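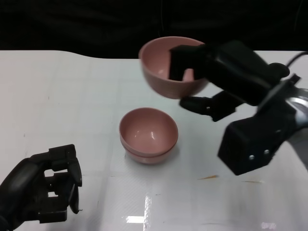 Stacking bowls, or how I learned to slow down

I promised some of you a proper post about the bowls, and it has taken me until January 2022 to sit down and write it, for which I blame the mince pies and a cold that went on and on. So put the kettle on, because I have never managed to tell this story quickly.

For anyone new, I spend a good part of my week teaching a robot by hand. The project is called Skadetti, and the job at present is stacking pink bowls. You pick one up, you carry it over and you set it down inside the one below. My niece could do it before she could talk. I could not do it to save my life for the first fortnight, at least not with somebody else's fingers.

Because that is what it feels like. I hold a pair of controls, I move my wrists, and the arms follow along a tiny moment later. Everything I do is recorded, joint by joint, together with what the cameras see, and later on a model is trained on the lot in the hope that it will pick up the knack for itself. Each go, from the first reach to letting go at the end, is called an episode. We are after 2,000 of them for the bowls alone, and yes, I did go a bit quiet when Ludmila told me that.

Ludmila Jurčo is the one who taught me. She came to us from Clendimby, where she had been doing much the same sort of thing with folded towels, and she has the steadiest hands I have ever seen. On my first morning in August she let me flail about for a good long while before she said a word (kindly, I think, though I did wonder at the time). Then she told me to stop trying to be quick. "You're driving it like you're late for a bus," she said. I was, too. I had been snatching at every bowl and dropping half of them.

The trick, if it deserves the name, is all in the rim. With your own hand you'd probably cup a bowl from underneath, or spread your fingers round it, and never give it a thought. With two gripper fingers you want one inside and one outside and the wall of the bowl pinched between them. Go in too shallow and it slips as soon as you lift. Go in too deep and the inside finger is still in the way when you come to set it down, and then you bring the whole stack up with you when you pull out. I have done that more times than I care to admit, and once with Huguette's entire team from Gresatville looking on.

Then there's the tilt. A bowl held by one side of its rim doesn't hang level, it leans, and you have to decide whether to straighten it before you go down or let the lower bowl do the straightening for you. Ludmila straightens. I let it lean and slide in, with a little wiggle at the end – she calls this my signature and I don't believe it's a compliment. We had quite a debate over whether it mattered that the two of us did it differently. Huguette Baudry, who looks after the training side, was quite relaxed. She said a bit of variety does the model good so long as each of us finishes the job cleanly, and what she really can't abide is dithering. If I hover over the stack for ages making up my mind, the robot may well learn to hover as well.

I found that rather touching, I must say, and also slightly alarming. All my little hesitations are in there somewhere! I've become a good deal more decisive with the washing-up at home.

The view from the wrist is the one I've grown fondest of.
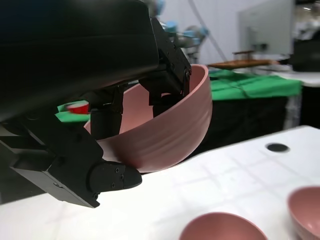

Do you throw away the goes where a bowl gets dropped?

Most of them are kept, though they're marked as failures and put to one side. If I drop a bowl and manage to pick it up again without a fuss, Huguette likes to have that one in with the good ones, so that the model sees how to get itself out of trouble.

That was my brother-in-law's question over Christmas dinner, by the way, and I was so pleased to be asked something I could answer that I went on until the pudding. He also wanted to know if my arms get tired. They do, more in the shoulders than the hands, and we swap over after two hours whether we feel like it or not. Esquivel is the name of the stool we sit on. It came with that name written on the bottom in marker pen and it is horribly uncomfortable, but it's just the right height and I won't hear of it being replaced.

We move on to cups after the bowls, with handles, and Ludmila has been practising already. I am still on my wiggle.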